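学前数学教育导论 讲义第四讲
从“会数”到“懂数”:数词、数量和数字符号
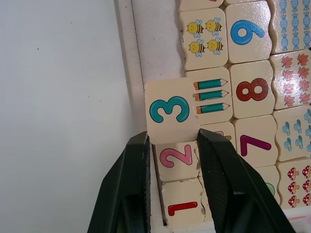

白若安(Joanna Belik)
Pleden 学院学前教育系讲师,本课程主讲
修订于2026年6月13日

使用说明

这份讲义配合第四讲使用,课堂上我只讲其中一部分,其余请自己阅读。上一讲关于“分类与排序”的内容,这里不再重复。汉语不是我的母语,我在文字上请同事帮助看过,如果仍有不自然的句子,请在课程网页的留言区告诉我。三月份的旧版中,第三节和第五节的顺序是相反的,已经打印旧版的同学请注意。

一、问题从哪里开始

许多家长会很高兴地说:“我的孩子已经会数到一百了。”作为教师,我们听到这句话时应当先问自己,这里的“会数”是什么意思。

孩子能够按照正确的顺序把数词说出来,这是一种能力。孩子能够一边指着桌上的扣子,一边给每个扣子一个数词,这是另一种能力。孩子数完以后能够回答“一共有几个”,又是一种能力。孩子看见写在纸上的“3”,知道它读“三”,并且能够从盒子里拿出三个扣子,那么他已经把几种能力连在一起了。

在日常语言中,这些能力都叫“会数数”。在本课程中,我们要把它们分开。分开以后,教师才能看出一个孩子在哪一步有困难,也才能选择合适的活动。

本讲使用三个基本的词。“数词”指说出来、听得见的词,例如“一”“二”“三”。“数量”指一组东西有多少。“数字符号”指写出来、看得见的符号,例如 1、2、3,也包括汉字的一、二、三。三者之间有六个方向的转换:从数词到数量,从数量到数词,从数词到符号,从符号到数词,从数量到符号,从符号到数量。请注意,一个方向已经通了,相反的方向不一定也通。能认出“5”的孩子,不一定写得出“5”;能数出盘子里有五块饼干的孩子,不一定能够按照要求从一大盒饼干里拿出五块。

二、不用数就知道的数量

成人看见桌上有两个杯子,不需要数就知道是两个。三个也是这样。到了四个,有的人还能立刻知道,有的人已经开始在心里分组。再多一些,我们就需要数,或者需要估计。这种立刻看出小数量的能力,一般叫“感数”。

感数出现得很早。很小的孩子还不会说完整的句子,但是已经能够注意到两个东西和三个东西的差别。这个事实对教学有两个意义。

第一,孩子学习“一”“二”“三”这几个数词的时候,有一个可以依靠的基础。他看到的“三”有一个整体的样子,教师可以给这个整体的样子一个名字。所以在最初的阶段,教师可以直接说:“你看,三个苹果。”不必每次都从一数到三。

第二,教师要小心,不要把感数误认为点数。孩子看到三个积木,马上说“三”,这不证明他会点数。如果想知道他会不会点数,需要用多一些的东西,比如七个或八个,并且不要摆成骰子上那样熟悉的形状。

感数还有一种较为复杂的形式。我们看见骰子上的六点,很快说出“六”,因为我们看到的是三和三。这时我们把一个数量看成了两个小的部分。这种看法以后对加法很有帮助。在中班和大班,可以常常使用点卡,让孩子说一说“你是怎么看出来的”。孩子的回答会不同:有人说“上面两个,下面三个”,有人说“四个角,中间还有一个”。两种回答都很好,教师都应当重复一遍,让其他孩子也听清楚。

三、点数的几个原则

点数看起来很简单,其实里面有好几个规则。成人太熟悉这些规则,因此常常感觉不到它们。

一一对应。每一个东西得到一个数词,并且只得到一个。孩子违反这个规则时,有时手比嘴快,有时嘴比手快。手比嘴快,就会漏掉;嘴比手快,就会多数。还有一种情况,孩子的手和嘴配合得很好,但是忘记了哪些东西已经数过,于是又回到第一个继续数。这三种错误的原因不同,帮助的方法也不同。前两种需要慢下来,最好让孩子用手移动物品,移一个,说一个。第三种需要学习怎样安排物品,例如把数过的放到另一边。

固定顺序。数词每次都要按照同样的顺序出现。有的孩子总是说“一、二、三、五、六”,每次都没有“四”。这个孩子的顺序虽然不正确,但是稳定。稳定说明他已经知道数词需要一个顺序,他只是还没有学对。另一个孩子今天说“一、二、四、三”,明天说“一、三、二”,他的困难在更早的地方。做观察记录的时候,请把孩子实际说出的数词原样写下来,不要只写“错误”。

基数原则。最后说出的数词,就是这一组东西的总数。这一条最难看出来。孩子数完“一、二、三、四、五”,教师问:“一共有几个?”他没有回答,又重新数了一遍:“一、二、三、四、五。”教师再问,他再数。对他来说,“有几个”这个问题的意思大概是“请你数一数”。他还没有把最后的“五”理解为整组的名称。

另外有一些孩子学会了重复最后一个数词,可是仍然没有理解。检查的办法是反过来要求:“请给我五个。”只会重复的孩子,常常随手抓一把给你。理解的孩子会一个一个地拿,拿到五就停。停下来这个动作很重要,他必须在数的同时记住目标。

与顺序无关。从左边开始数,从右边开始数,从中间开始数,总数一样。成人觉得这是自然的道理,孩子需要自己试过许多次以后才相信。有些孩子坚持认为,如果从红色的扣子开始,红色的扣子就“是一”,别的扣子不能“是一”。他们把数词当作扣子的名字。这种想法并不奇怪,因为在此以前,他们学到的大部分词确实是东西的名字。

与种类无关。苹果可以数,脚步可以数,拍手的声音也可以数,苹果和梨放在一起也可以数。数声音比数物品困难,原因是声音过去了就没有了,不能再数一遍。

四、汉语的数词和量词

这一节我个人很有兴趣。我长大以后才学习汉语,走过的路和孩子有一些相似,因此我会多写几句。

汉语数词的构成很有规律。学会一到十以后,十一就是“十”和“一”,二十三就是“二”“十”“三”。孩子从词的声音里可以听到十进制的结构。在欧洲的许多语言里,十一和十二有特别的名称,从十三到十九的构成也不够清楚,有的语言还把个位说在十位的前面。学习这些语言的孩子,在“十几”这个地方往往停留较长时间。

但是规律的语言也会带来规律的错误。孩子数到“二十九”以后,可能继续说“二十十”。从他自己的规则来看,这完全合理。教师在这里不必着急纠正,可以接着说“二十九,三十”,让他多听几次。类似地,数到“一百”以后,有的孩子说“一百一”来表示一百零一。成人的语言中,“一百一”通常是一百一十的意思。“零”在这里起什么作用,孩子要到小学才会系统地学习,学前阶段听过、说过就足够了。

大一些的数也是一样。像962这样的数,孩子可以跟着成人读成“九百六十二”,读得也很准确,但是这对他来说只是一串声音。我们不应当因为他读得准确,就认为他懂得这个数量。330读作“三百三十”,里面有两个“三”,一个表示三百,一个表示三十。位置不同,意思不同。这是位值的问题,在第九讲会详细讨论。

下面谈“二”和“两”。我们数数的时候说“一、二、三”,可是看到两只猫的时候说“两只猫”,不说“二只猫”。一个数量有两个词,对孩子来说需要时间。有的孩子点数时说“一、二”,教师问“几只”,他回答“二只”。他对数量的理解没有问题,请不要把这个回答记录为数学错误。教师自然地回应一句“对,两只”,就可以了。我初学汉语的时候,这个错误也犯了很久。

再谈量词。汉语里,数词和名词之间一般要有量词:三支铅笔、三本书、三条鱼、三张纸。量词对数学学习有没有帮助,研究者的看法不一致。有一种意见认为,量词提醒孩子注意“单位”,一支是一个单位,一盒也是一个单位。另一种意见认为,量词增加了句子的负担,孩子要同时选择数词和量词。我的建议比较实际:在数学活动中,教师自己使用准确的量词,但是接受孩子使用“个”。如果孩子说“三个铅笔”,教师可以回应:“是的,三支铅笔。”语言的示范做了,数学的交流也没有中断。

需要注意的还有“几”和“多少”。对小数量,我们常问“几个”;对大数量,常问“多少个”。有些孩子听到“多少”会以为答案一定很大,于是随便说“一百”。在观察的时候,请保持问法一致,并且在记录表上写清楚用了哪一个词。

五、数字符号

数字符号比数词更加抽象。三根手指、三个圆点和“三”这个数量之间,有看得见的联系。“3”和三之间没有这样的联系,它的形状是一种约定。汉字的一、二、三保留了横线的数目,孩子常常很喜欢这一点,也常常由此推测“四”应当有四条横线。

认识符号的过程,一般从生活里开始:电梯的按钮、门牌、公共汽车的号码、日历。这里有一个困难,请同学们特别留意。生活中的数字有不同的用途。有的表示数量,例如盒子上写着里面有几块;有的表示顺序,例如第三层;有的只是名称,例如3路公共汽车。3路车与“三个”没有关系,它也不一定排在2路车的后面。孩子不会主动问这个问题,但是他会受到影响。教师谈论生活中的数字时,应当说出它的用途:“这个3告诉我们这是第三层。”“这个3是车的名字。”

关于方向。孩子写的3、2、5、7经常是反的,左右相反。这在学前阶段很普遍,在小学的最初阶段也还可以看到。孩子以前的经验告诉他,一个杯子不论把手向左还是向右,都是杯子。现在他需要学习,符号不允许这样。多数孩子随着练习会自己改正,教师不需要在每一张画上用红笔标出来。

认读的时候也有方向问题。积木、卡片和拼图放在桌上,孩子围着桌子坐,有人看到的数字是正的,有人看到的是横的或倒的。6和9因此会混淆。3横过来以后,有的孩子说它像小山,有的孩子说它像字母。教师可以利用这个机会,问一问:“怎样转一转,它就变成3了?”不过,如果活动的目的是检查认读,就应当把材料摆正,让孩子和材料在同一个方向。

关于数字配对材料。有一类拼图,一边印数字,一边印相同数量的物品,例如数字3旁边是三支铅笔。两块之间用曲线的边相接。这类材料的好处是孩子可以自己检查,不必等待教师。它的限度也在这里:孩子可以完全依靠边的形状来完成,一次也不看数字。因此,我们不能从“全部拼对”得出“全部懂得”的结论。比较好的做法是在拼的过程中谈话,例如先让孩子看数字,说一说要找几样东西的图,然后再去找;或者拼好以后,请他从旁边的篮子里拿出同样多的小物品。

同一类材料里,图上的物品在一块板上常常各不相同。对刚开始的孩子,这会分散注意,他想谈的是铅笔和苹果。对已经比较熟练的孩子,这又是优点,他会看到“三”可以是三支铅笔,也可以是三条鱼。选择哪一种,要看孩子在哪个阶段。

关于零。零的符号容易认,零的意思不容易懂。孩子会说:“没有东西,怎么数?”比较适合的办法是从有到没有:盘子里有两块饼干,吃一块,再吃一块,现在是零块。倒着数数的游戏也会自然地经过零。

六、数的大小和数轴

孩子会数、会认以后,还要懂得数与数之间的关系。七比五大,这句话包含几个意思:七在数数的时候比较晚出现;七个东西比五个东西多;在一条线上,七离起点比较远。

请看一个课堂上常见的现象。教师把五个大积木和七个小扣子放在桌上,问哪一边多。不少孩子指向积木,因为积木占的地方大。过一会儿,教师把七个扣子排得很密,把五个扣子排得很开,孩子又选择了比较长的那一排。在这个年龄,长度和面积给人的印象很强。要求孩子“再数一遍”不总是有用,他可能数得完全正确,然后仍然说五个那边多。一个一个地对应起来,让他看见哪边有剩下的,比数词更有说服力。

走格子的棋类游戏对这一部分很有帮助。一条直线的棋盘,格子一样大,上面写着数字,孩子掷骰子,走几步。数字越大,走得越远,用的时间越长,说的数词也越多,几种感觉都指向同一个方向。需要注意走法:孩子站在四,掷到二,应当说“五、六”,很多孩子会说“一、二”。说“一、二”没有错误,但是说“五、六”时,他会注意到格子上的数字。教师可以先示范。还有孩子把自己站着的格子也数进去,结果少走一格。这个错误以后在尺子上会再次出现,有些小学生量长度时从1开始,原因是相似的。

七、一次小型观察

本学期我们在 Cumance 幼儿园做了一次小型观察,目的是练习记录的方法,不是为了得到普遍的结论。参加的孩子一共60名,来自中班和大班。观察在孩子自由活动的时间进行,每次一名同学、一名孩子。孩子随时可以离开,离开以后我们不再叫他回来。

任务很简单:数一排扣子,回答“一共有几个”,然后按照要求拿出同样多的扣子,最后从数字卡片中找出对应的一张。同学们交来的记录超过330条。阅读这些记录时,我有几点意见,供大家以后参考。

第一,描述要具体。“孩子数得不好”没有给读者任何信息。“孩子数到六以后停下,看着我,然后从一重新开始”,这句话很有价值。

第二,写下自己说的话。有几条记录中,孩子突然改变了答案。我询问以后才知道,同学在中间说了一句“你确定吗”。孩子听到这句话,通常会认为自己错了。提问者的话也是观察的一部分。

第三,沉默也要写。孩子停了很久才回答,和立刻回答,情况不同。不需要用表测量,写“停顿较长”就可以。

第四,不要在现场教。看到孩子有错误就想帮助,这是好老师的习惯,但是在观察时请忍耐一下。教学可以安排在全部任务结束以后。

第五,材料会影响结果。有一组同学用了 Pyo 牌的彩色圆片,另一组用普通的扣子。圆片是平的,容易叠在一起,孩子更容易漏数。比较两组记录的时候,必须考虑这一点。

八、活动建议

以下活动都不需要特别的设备。时间不宜过长,孩子不想继续时就换别的事情。

摆餐具。让孩子为一张桌子准备勺子,先看有几个人,再去另一个地方拿。勺子放得远一些,孩子就必须记住数量,或者想出别的办法。有的孩子会来回走几次,每次拿一把,这也是一种解决方法,可以先让他这样做。

听声音拿东西。教师敲几下鼓,孩子拿几个扣子。开始时不超过四下,节奏要均匀。熟悉以后,可以让孩子来敲,教师来拿,并且教师有时故意拿错。孩子们非常喜欢发现教师的错误。

藏与猜。桌上有五颗豆子,用布盖住一部分,看得见的有三颗,问布下面有几颗。这个游戏帮助孩子把五看作三和二。请使用固定的总数,玩熟了再换。

找一找3在哪里。在教室或者走廊寻找某个数字,并且说出它在那里做什么。找到以后可以画下来。每次只找一个数字。

商店。价格用小数目,钱用圆片代替。商店游戏里,语言的部分常常比数学的部分更热闹,教师不必为此担心。

给家长的话也很重要。我们常常收到这样的问题:在家里要不要做练习册。我的回答是,上楼梯的时候数台阶,分水果的时候问“每人几块”,已经是很好的练习。如果家长希望有材料,课程资料架上有 Prostton 社区图书馆编写的一份家庭游戏单,可以复印。

九、课后任务

阅读本讲义第三节和第五节,选择一名你认识的学前儿童,征得家长同意以后,完成一次短时间的观察。观察报告分为两部分,前一部分只写你看见和听见的,后一部分写你的理解。两部分不要混在一起。

报告中请说明你使用的材料、物品的摆放方法、你的提问原话。如果孩子使用家里的语言或者方言数数,请照实记录,可以用拼音,也可以用你熟悉的注音方式。孩子的真实姓名不要出现。

这次任务占平时成绩的一部分,写得很长不会加分。得到90分以上的报告,经本人同意,会放在资料架上给下一年级参考。

十、本讲词语对照

为了方便阅读外文资料,列出主要词语的英文。

感数 subitizing
点数 object counting
一一对应 one-to-one correspondence
固定顺序 stable order
基数原则 cardinal principle
与顺序无关 order irrelevance
数词 number word
数字符号 numeral
量词 classifier,也有书写作 measure word
位值 place value
数轴 number line

“感数”在有些教材中译为“速视”或“目测数群”,所指基本相同。期末考查时使用任何一种都可以,但在同一份答卷中请保持一致。

下一讲的内容是“量与测量”,请每人带一条不短于自己手臂的绳子。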